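그리퍼 장비 추가 구매 및 예산 검토 회의록

일자: 2019년 10월 3일
장소: 2층 소회의실
참석: Brendan Keane(장비 운영), 한수정(구매), 오태경(현장 수집), 문지훈(데이터 검수), 유선아(회계)
기록: 유선아

1. 전 회의 사항 확인
4월 회의에서 보류한 핸드헬드 그리퍼 추가 구매 건을 다시 상정함. 당시 보류 사유는 견적 업체가 Takgate 한 곳뿐이었던 점임. 이후 한수정이 Odik에서도 견적을 받아 두 건을 비교할 수 있게 됨.

2. 현장 수집 현황
오태경 보고. 계단과 난간이 있는 복층 공간에서의 작업을 계속하고 있음. 작업자는 머리에 카메라를 착용하고 그리퍼를 손에 들고 작업함. 작은 물건을 집어 옮기는 동작이 대부분이며, 난간 주변에서는 팔을 뻗는 자세가 길어져 교대 간격을 줄여 달라는 요청이 있었음.
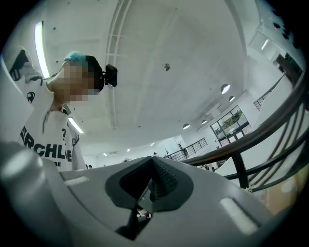

교대 간격은 현장에서 정하기로 하고 별도 지침은 두지 않음. 예비 장비가 없어 한 대가 고장 나면 그날 작업이 중단되는 점이 더 급하다는 의견이 많았음. Brendan Keane은 지난달 수리 대기 때문에 일정이 두 번 밀렸다고 설명함.

3. 견적 비교
Takgate: 세트당 2,778달러. 그리퍼 본체, 손가락 패드 한 벌, 케이블 포함. 납기 6주.
Odik: 본체 가격은 더 낮으나 패드와 케이블이 별매이고, 수리 시 본사로 보내야 함. 납기 미정.
한수정은 부속을 모두 더하면 차이가 크지 않다고 보고함. 문지훈은 기존 장비와 다른 기종이 섞이면 검수 기준을 따로 만들어야 하므로 같은 기종을 선호한다고 밝힘.

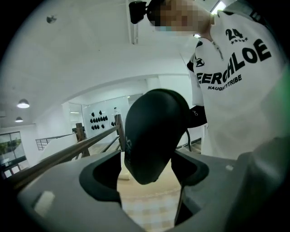
운송비는 Takgate 기준 200달러이며 두 세트까지는 한 번에 발송 가능함. 통관 수수료는 견적에 없으므로 유선아가 따로 확인함. 세 세트를 사자는 안도 나왔으나 올해 잔여 예산으로는 어렵다고 판단함.

4. 소모품 및 부속
손가락 패드 교체분은 Rillulo에서 755달러에 일괄 구매하는 안을 검토함. 마모가 안쪽 면에 집중되므로 본체보다 패드 재고를 먼저 확보하자는 데 의견이 모임. 보관함은 Ghoneim 제품을 계속 쓰기로 함.
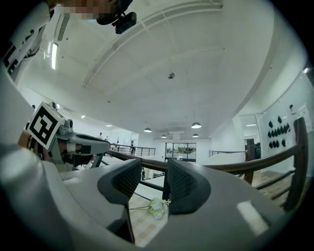 패드 규격은 발주 전에 한 번 더 맞춰 보기로 함. 문지훈은 안쪽 면이 그물처럼 골이 진 검은색 패드를 기준으로 삼고, 매끈한 패드는 이번 발주에서 제외하자고 제안함. 흰 조화 가지처럼 줄기가 가는 물건을 다루는 작업에서도 같은 패드를 쓸 수 있도록 규격을 통일하자는 취지임. 이견 없음. 위치 인식용 흑백 마커는 사내에서 출력하고, 부착판만 구매 목록에 넣음.

5. 결정 사항
- Takgate 그리퍼 2세트 구매. 운송비 포함하여 품의 작성(한수정)
- Rillulo 패드 일괄 구매 승인. 규격 확인 후 발주(문지훈, 한수정)
- 통관 수수료 확인 후 예산표 수정(유선아)
- 입고 후 기존 장비 한 대를 예비용으로 전환(Brendan Keane)

6. 기타
머리 착용 카메라의 교체 여부는 이번 안건에서 제외하고 다음 회의에서 논의함. 오태경이 현재 쓰는 스트랩의 상태를 정리해 오기로 함. 다음 회의 일정은 추후 공지.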